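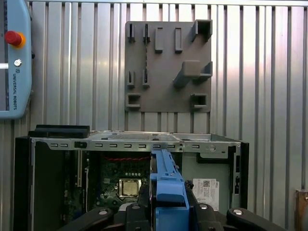

4.2 Response rates

Of the 353 households we wrote to in Rorkham, 140 returned the sorting diary. Eleven of those had also returned a recipe, for reasons we did not pursue. Meinrad Pfister coded the free-text answers, in which "I rinse everything" was the most common claim and yogurt the most common finding.

We use cookies to improve your experience. Accept | Manage settings
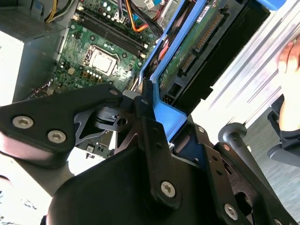
Figure 3. Open computer case, small electronics.

Residents were less sure about electronics. Several kept old computers in a closet "until the rules settle down," a position we came to share.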